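When two arms share one table

The planner at Valtis began as a weekend rewrite. Its lead developer, who has spent most of her working life on motion software, wanted to see if two arms could be planned as one machine with a single clock.

"Everyone starts with two separate planners and a lock," she says. "One arm moves, the other waits. It's safe and it's so slow! I wanted them both going at once, and I wanted to be able to read the code afterwards."

The result is called Deker, and she lights up when she talks about it. Each arm's path is checked against the other's at every step, elbows and cables included. A new joint plan takes around 11 milliseconds, quick enough to throw the old one away when something on the table shifts.

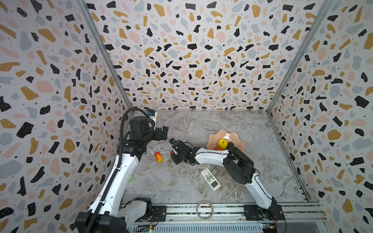 Both arms at the bench, with the toy mango between the two grippers.

Perception was the part she dreaded. "Clear plastic is horrible. Depth sensors look straight through a roll of tape and tell you there's a hole in the table." Her team now keeps a short history for every object, so a thing that drops behind a forearm stays in the model until there is good reason to remove it.

The test suite has 926 recorded layouts, and 447 of them were failures first. "Those are my favourites," she says. "You change one line in the cost function, replay the lot over lunch, and suddenly a grasp that never worked just goes. I still get up and tell people."

She is working on handovers next - passing an object from one gripper to the other without stopping either arm. The timing code is half written, and she has already rewritten it twice.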